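Graklow Adult Learning Centre
Setting Up a Home Study Space
Handout 3: The desk and what goes under it
Revised 14 August 2019

Most of you will be working at home for seven hours a week between sessions, and many of the problems raised in May came down to the desk. Read this before you buy anything.

1. Height

Sit with your feet flat and your shoulders loose. Your elbows should be level with the top of the desk or slightly above it. If the desk is too high, raise the chair and put something firm under your feet. A thick book will do.

2. Depth and surface

A shallow desk pushes the screen too close to your face. Go for the deepest one the room will take. Pale matt tops throw back less glare than glossy ones, but they show ink. Wipe spills the same day. 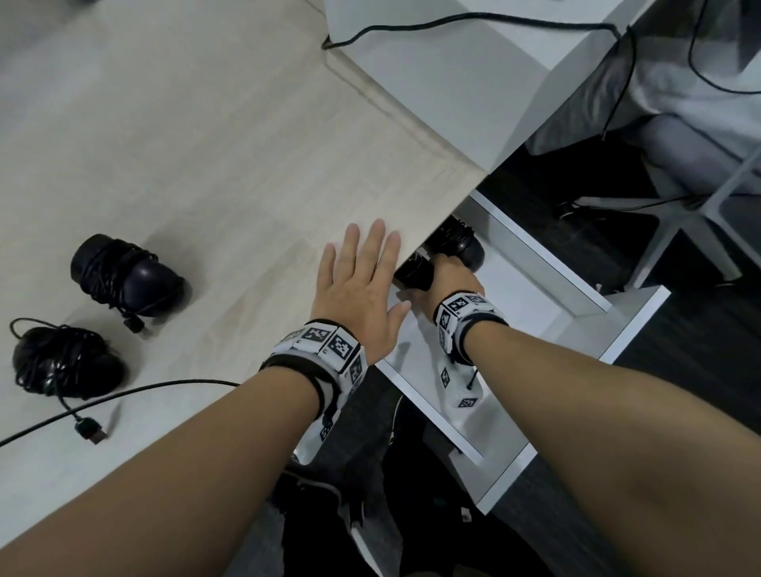
Cables are the usual cause of a messy desk. Anything that hangs loose will be kicked sooner or later, and a plug that has been kicked a few times stops fitting well. Keep leads short and tie up the slack. If you have to take hold of something with cords wrapped round it under the desktop, as the right hand is doing at this one, put your other hand on the front edge to steady yourself. Never run one extension lead into another. Add up the load before you plug in a heater — a small one may draw 2,000 watts on its own.

3. Drawers

One drawer is enough for most people. Use it for things you need every day and put the rest on a shelf. The Rukada and the Zaki, the two desks in our study room, both have one, and you are welcome to try them before the session starts. Check three things:

— your knees clear it when you are sitting properly
— it opens without you moving the chair
— you can reach to the back of it from where you sit

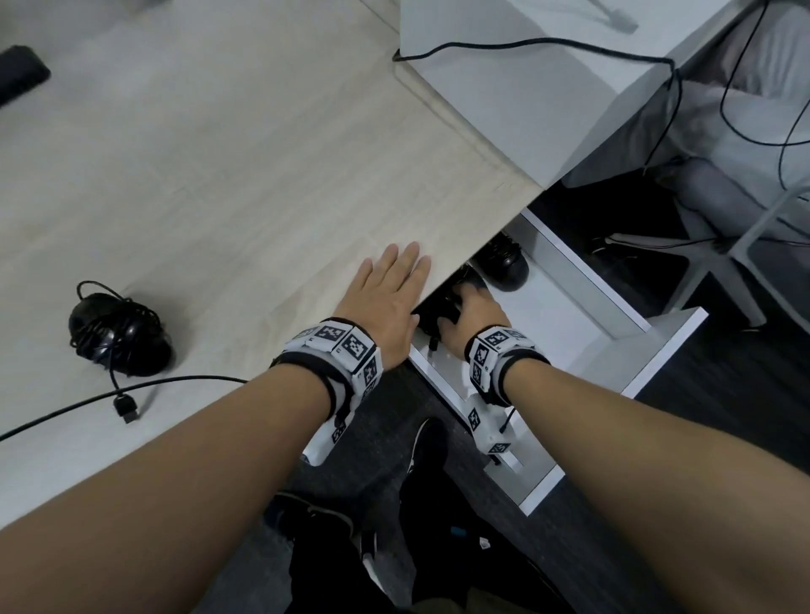
4. Light

Put the desk side-on to the window if you can. A lamp should stand on the opposite side to your writing hand. The Russka lamps on loan from the office take one bulb each, and the bulb is not included.

5. Before next session

Measure your desk height and chair height and bring both figures. Read pages 29 to 34 of the course book. Room 197 is open from half past nine.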